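Llevo toda la vida merendando y nunca me había parado a pensar en la merienda, que ya es decir. Hasta que en enero me tocó compartir mesa con Châu Khương, que lleva años coleccionando recetas de media tarde, y me soltó muy seria que un país se conoce mejor a las seis que a la hora de comer. Me reí, claro. Y luego me pasé el camino de vuelta dándole vueltas.

Porque en mi casa la merienda era sagrada. Mi abuela sacaba el pan, la onza de chocolate y un vaso de leche, y ay de quien protestara. Los bollos de bolsa entraban solo en los cumpleaños, y por eso los deseábamos tanto (mi hermano escondía uno en la cartera del colegio y se le hacía polvo, siempre). Yo cambiaba dos onzas por medio bizcocho en el recreo y me parecía el negocio del siglo.
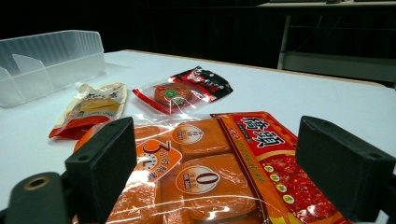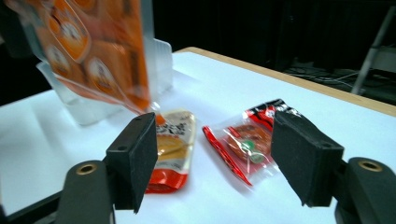
Con esa nostalgia me planté en Kerneck, un pueblo de costa con más viento que vecinos, donde Ghislain Landry lleva la panadería Marchand. ¡Qué manera de oler, aquella calle! Ghislain hornea 133 bollitos de mantequilla cada tarde, ni uno más, y a las cinco y media ya hay cola. Le pregunté por qué ese número y se encogió de hombros: son los que caben en las bandejas de su suegro, y no piensa comprar otras.

Cuesta 50 céntimos cada uno y la gente se los come allí mismo, de pie, hablando del tiempo y de la carretera. Una señora me explicó que su marido y ella llevan media vida discutiendo si se mojan o no en el café. Él moja. Ella lo considera una falta de respeto al panadero. Yo probé de las dos formas y, con perdón de la señora, mojado gana de calle.

Châu, cuando se lo conté por teléfono, quiso saber si llevaban sal. Llevan, y bastante. Me dictó entonces su versión, con leche de coco y un reposo larguísimo en la nevera, y me hizo prometer que no abriría el horno antes de tiempo. Lo abrí, por supuesto, y salieron chatos como galletas. Nos los comimos igual, a las seis en punto, con la radio puesta y la cocina hecha un desastre.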